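네스트게이트 공유서재 입주자 정기회의 회의록

최종 업데이트: 2021년 3월 16일 화요일

장소: 네스트게이트 2층 회의실
참석: 1호실~9호실 대표 각 1인(6호실 불참, 위임장 제출), 운영사무실 2인
기록: 운영사무실

1. 지난 회의록 확인

지난 회의록 초안 가운데 복사기 사용료 항목에 오기가 있어 고치기로 함. 흑백 출력 단가가 컬러 단가 자리에 들어가 있었음. 그 외 수정 의견 없음. 수정본은 공용 폴더에 다시 올림.

2. 문구 및 소모품 공동구매

1분기 소모품 신청서를 취합한 결과 복사용지와 라벨지 신청이 가장 많았음. 기존 거래처인 디미트리우는 배송이 늦다는 의견이 3호실과 8호실에서 나왔음. 포수스에서 받은 견적은 품목별 단가가 조금 높지만 주문 다음 날 배송이 가능하다고 함.

4호실은 단가 차이가 크지 않으면 배송이 빠른 쪽이 낫다는 의견. 7호실은 급하게 필요한 물건은 대체로 토너 한 가지이므로 토너만 따로 주문하고 나머지는 기존 거래처를 유지하자고 함. 논의 끝에 7호실 안으로 정함.

결정 사항
- 토너와 드럼은 포수스에 주문한다.
- 용지, 라벨지, 파일류는 디미트리우를 유지한다.
- 펜은 공용 비품으로 새로 구입하지 않고 각 호실에서 준비한다. 공용 탁자의 연필꽂이는 그대로 둔다.

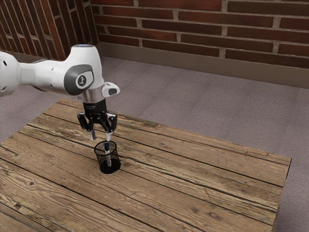

펜 구입을 중단하는 데 대해 2호실에서 방문객 서명용은 필요하지 않느냐는 질문이 있었음. 안내대에 있는 것을 쓰면 되므로 별도 구입은 하지 않음. 안내대 비품은 운영사무실 예산으로 처리하며 입주자 분담금에 넣지 않음.

복사용지 보관 장소도 논의함. 지금은 탕비실 하부장에 두고 있는데 습기 때문에 용지가 우는 일이 있었음. 창고 선반 두 번째 칸으로 옮기기로 함. 창고 열쇠는 운영사무실에서 받고 사용 후 바로 반납.

3. 공용 서가 정리

서가 장부에 등록된 책은 3,252권. 이 가운데 입주자가 기증한 책이 1,483권이고 나머지는 개관 때 들여온 것임. 서가가 거의 다 차서 새로 들어온 기증 도서를 바닥에 쌓아 두는 일이 생기고 있음.

운영사무실은 장부 기준으로 2,000권까지 줄이는 안을 제시함. 5호실과 9호실은 한 번에 너무 많이 빼는 것 같다고 반대함. 특히 9호실은 절판된 지역 자료가 섞여 있으니 목록을 먼저 돌려 보자고 요청함. 1호실은 잡지와 오래된 전산 서적부터 빼면 급한 자리는 생긴다고 함.

결정 사항
- 이번에는 잡지, 판이 바뀐 수험서, 오래된 전산 서적만 정리한다.
- 정리 대상 목록을 공용 폴더에 올리고 15일 동안 의견을 받는다.
- 남기자는 의견이 하나라도 있는 책은 이번 정리에서 제외한다.
- 기증 접수는 정리가 끝날 때까지 쉰다.
- 2,000권 안은 7월 회의에서 다시 다룬다.

뺀 책의 처리 방법은 중고 매입업체 미미세로에 문의하기로 함. 매입이 안 되는 책은 폐지로 내보냄. 기증자 이름이 적힌 책은 내보내기 전에 연락할 수 있는 사람에게는 연락함. 대금이 나오면 서가 보수비로 적립.

4. 회의실 예약

예약만 해 두고 쓰지 않는 경우가 많다는 불만이 계속 접수됨. 8호실에서 예약 시각이 지나고 15분 안에 오지 않으면 자동 취소로 하자고 제안했고 반대 없이 통과. 취소된 시간은 현장에 먼저 온 사람이 쓸 수 있음. 예약표에는 호실 번호와 연락받을 번호를 함께 적어야 함.

외부 손님이 네 명 이상 오는 경우에는 전날까지 운영사무실에 알릴 것. 현재 방역 지침에 따른 인원 제한은 그대로 적용하고, 지침이 바뀌면 공지로 대신함. 회의가 끝나면 창문을 열어 환기하고 문손잡이와 탁자를 닦음.

5. 바닥 및 벽 관리

카펫 바닥 청소는 월 1회로 하고 있으나 음료 얼룩이 남는다는 지적이 있음. 흘렸을 때 바로 닦고, 지워지지 않으면 사무실에 위치를 알려 주기 바람. 청소 업체에는 다음 작업 때 부분 세척을 따로 요청함.

붉은 벽돌 벽에 접착식 고리나 양면테이프를 붙이지 않기로 한 규칙을 다시 확인함. 2호실에서 달력을 걸 곳이 없다고 하여 게시판 오른쪽 자리를 쓰기로 함. 벽에 못을 박는 것도 금지. 줄눈이 떨어진 곳은 건물 관리 쪽에 보수를 신청해 두었고 일정은 아직 받지 못함.

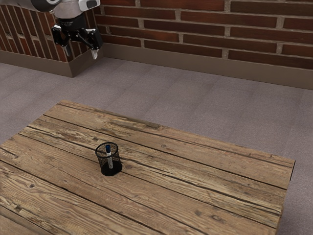
6. 기타

- 택배: 부재 시 안내대 옆 선반에 두고, 냉장 식품은 받지 않음. 일주일 넘게 찾아가지 않은 물건은 해당 호실에 전화함.
- 냉장고: 이름과 날짜가 없는 음식은 금요일 오후에 비움. 3호실에서 소스류는 예외로 해 달라고 했으나 받아들이지 않음.
- 무선 인터넷: 비밀번호를 바꿀 예정. 새 비밀번호는 호실별로 종이로 전달하고 단체 대화방에는 올리지 않음.
- 자전거: 계단 아래 보관 금지. 뒷마당 거치대를 이용할 것.
- 난방: 마지막에 나가는 사람이 끄고 점검표에 호실 번호를 적음. 지난달 점검표에 빈칸이 많았음.

7. 후속 조치

토너 주문과 용지 이동: 운영사무실
서가 정리 대상 목록 작성: 1호실, 9호실
미미세로 매입 문의: 5호실
회의실 예약표 양식 수정: 8호실
카펫 부분 세척 요청, 벽돌 줄눈 보수 일정 확인: 운영사무실

다음 정기회의는 7월에 열며 날짜는 운영사무실에서 따로 공지함. 안건은 회의 일주일 전까지 공용 폴더의 안건 파일에 직접 적을 것.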